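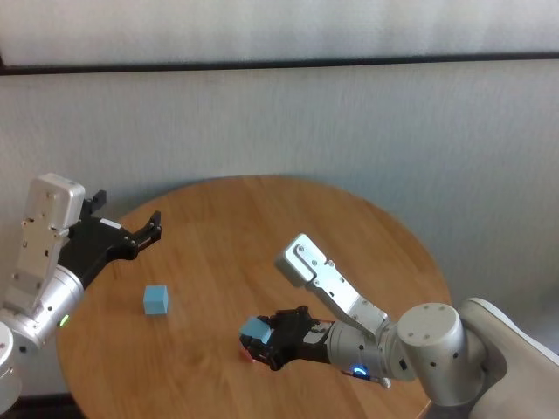
Round wooden table against a pale grey-white wall

Dilturby is a stage musical in two acts with book and lyrics by Radek Ondrejka and music by Judite Vieira. It opened at the Saston Playhouse in January and later moved to the Odon, a smaller house. Publicity calls it "the longest-running new musical outside the capital", a claim that depends heavily on what is meant by new, and possibly by running.

Plot

The story takes place in the boarding house of the title during one winter. The landlady, Mrs Echeverri, lets her rooms to three lodgers, each of whom believes the other two to be bailiffs. Most of the first act is spent at supper. In the second, a will is read, mislaid and read again. Ondrejka has described the ending as open. Several reviewers took it to be unfinished, and the printed text does little to settle the matter.
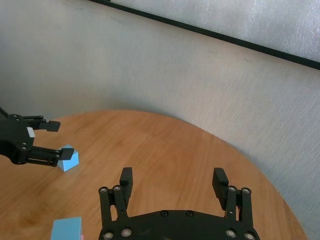
Black two-finger gripper above a wooden surface

Background

According to the programme, the piece was written in three weeks after a chance meeting between the authors on a night ferry. An earlier programme, for a concert reading, gives the meeting as a dinner party and leaves out the three weeks. At least two of the songs, "Cold Plate" and "Whose Umbrella", had been sung in Vieira's cabaret evenings before either meeting is said to have taken place.

Staging
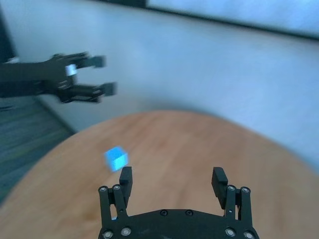
The first production was directed by Viera Ševčík and designed by Matúš Ševčík, who kept the whole cast on stage throughout. Much was made of the "impossible distance" between the lodgers in the duet "Pass the Salt", which the script says must be sung by two people reaching for each other and failing. It is a simple enough picture, much like the two black fingertips spread wide with bare wood between them, and whether it holds the eye for the full length of the song is open to doubt. The Odon revival shortened the number by a verse.

Matúš Ševčík's set was widely praised, though often by people quoting the press release.
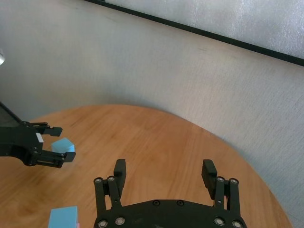
Almost everything in the Odon version happens at supper, and the revival's director, Štěpánka Skála, cut the other furniture altogether. Her notes argue that a table with no head leaves Mrs Echeverri without authority in her own house. The round one here, honey-orange with dark streaks in the grain, would serve the argument as well as any, but the lines were left as they stood, and the landlady still announces that she is sitting at the head.

Reception

Notices were mixed. The score was generally liked and the jokes about soup were not. The producers give the total number of performances as 904, a figure that includes previews, schools' matinees and the concert readings. No cast recording has been issued, although one has been described as forthcoming since the Saston run.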